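Simulierte Tischzelle Keltow — Datenblatt und Betriebshinweise

Lesezeit: 5 Minuten

Gegenstand

Dieses Verzeichnis enthält die Szenendateien, die Gelenkkonfiguration und die Prüfskripte der simulierten Tischzelle Keltow. Die Zelle wird am Standort Trultville gepflegt und dient der Aufzeichnung von Greifbewegungen mit einem einzelnen Arm. Beschrieben werden Einrichtung, regelmäßige Pflege und das Vorgehen bei Störungen. Die Auswertung der aufgezeichneten Daten ist Gegenstand des Datenblatts Kassab.

Stand der Dokumentation: 4. Januar 2026.

Inhalt des Verzeichnisses

szene/ — Raum, Tisch, Sockel und Objekte als getrennte Dateien
arm/ — Gelenkgrenzen, Massen, Kollisionskörper
greifer/ — Parameter des Zweifingergreifers
pruefung/ — Skripte für Grundstellung, Kontakt und Ablage
protokolle/ — Prüfprotokolle, nach Version geordnet

Aufbau der Zelle

Der Arm ist auf einem keilförmigen Sockel montiert, der am hinteren Ende der Tischplatte aufsteht. Der Montagering liegt auf der schrägen Seite des Sockels. Die Neigung ist in der Sockeldatei hinterlegt und darf nicht zusätzlich in der Armdatei eingetragen werden. Eine doppelte Eintragung führt dazu, dass der Arm in der Grundstellung verkippt und der Greifer unter die Plattenebene gerät.

Vor dem Start einer Aufzeichnung wird der Arm in eine freie Stellung oberhalb des Tisches gefahren. Der Greifer ist leer, und zwischen den Fingern und den Objekten auf dem Tisch besteht kein Kontakt.
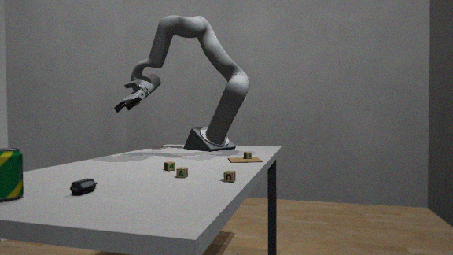
Abb. 1: Zelle Keltow, gerenderte Ansicht. Arm auf geneigtem Sockel, Greifer leer über der Tischplatte; auf dem Tisch unter anderem vier Buchstabenwürfel, einer davon auf einem flachen Holzbrett.

Die Objekte werden aus der Szenendatei geladen und nach jedem Durchlauf auf ihre Ausgangslage zurückgesetzt. Das Brett ist als eigener Körper angelegt. Wird es verschoben, ist die Lage des darauf stehenden Würfels gesondert anzupassen; eine automatische Kopplung ist nicht vorgesehen. Dose und Würfel verwenden getrennte Reibungswerte, die bei einem Austausch der Modelle zu übernehmen sind.

Ersteinrichtung

1. Verzeichnis vollständig kopieren. Einzelne Unterordner aus älteren Versionen dürfen nicht übernommen werden.
2. Szene ohne Arm laden und prüfen, ob alle Objekte ruhig auf ihrer Unterlage stehen.
3. Sockel und Arm laden. Die Gelenkwinkel werden aus der Datei für die Grundstellung gelesen.
4. Simulation 500 Schritte ohne Bewegungsbefehl laufen lassen. Der Arm muss seine Stellung halten.
5. Greifer einmal vollständig öffnen und schließen. Beide Finger müssen symmetrisch laufen.
6. Kontaktprüfung starten und das Protokoll unter der aktuellen Versionsnummer ablegen.

Schlägt einer der Schritte fehl, ist die Einrichtung abzubrechen. Korrekturen erfolgen stets an der Quelldatei und nicht an der geladenen Szene, weil Änderungen an der geladenen Szene beim nächsten Zurücksetzen verloren gehen.

Regelmäßige Pflege

Nach jeweils 2000 Durchläufen wird die Kontaktprüfung wiederholt. Maßgeblich ist der Vergleich mit dem Referenzprotokoll der Ersteinrichtung. Bei einem Wechsel der Physikbibliothek ist die gesamte Ersteinrichtung erneut durchzuführen, auch wenn die Versionshinweise keine Änderung der Kontaktberechnung nennen.

Die Fingerspitzen besitzen eigene Kollisionskörper. Diese sind bei jeder Änderung des Greifermodells neu zu erzeugen. Vereinfachte Körper aus der Version vom Oktober sind nicht mehr zulässig; sie ließen an den Würfelkanten Durchdringungen von bis zu 2 mm zu.

Störungen und Instandsetzung

Zittern der Würfel im Ruhezustand: Schrittweite der Simulation und Kontaktsteifigkeit prüfen. In der Regel ist nach einem Modellwechsel die Masse nicht übernommen worden.

Arm sinkt ohne Befehl ab: Schwerkraftausgleich in der Armdatei prüfen, anschließend Schritt 4 der Ersteinrichtung wiederholen.

Ein Finger bleibt zurück: Die Kopplung der Greifergelenke ist neu einzutragen. Der Fehler tritt vor allem auf, wenn die Greiferdatei von Hand bearbeitet wurde.

Objekt fällt durch die Tischplatte: Kollisionskörper des Tisches neu laden. Bleibt der Fehler bestehen, ist die letzte freigegebene Version wiederherzustellen und der Vorgang an die Stelle Drastport zu melden — mit Protokoll und unveränderter Szenendatei.

Bekannte Einschränkungen

Die Zelle bildet weder Kabel noch Schläuche ab. Wärmeentwicklung und Verschleiß der Gelenke werden nicht berechnet. Beleuchtung und Oberflächen sind für die visuelle Kontrolle ausgelegt; eine Übereinstimmung mit einem realen Raum ist nicht geprüft worden. Gelenkgrenzen und Geschwindigkeiten dürfen nicht ohne gesonderte Freigabe auf eine reale Anlage übertragen werden.

Änderungen

Änderungsanträge sind schriftlich an die Stelle Drastport zu richten. Jeder Antrag nennt die betroffene Datei, den bisherigen und den neuen Wert sowie das zugehörige Prüfprotokoll. Anträge ohne Protokoll werden zurückgestellt.

Verwandte Einträge

Datenblatt Kassab: Auswertung der Greifbewegungen
Keltow: Parameter des Zweifingergreifers
Drastport: Freigabe von Szenendateien
Trultville: Ablage und Benennung von Prüfprotokollen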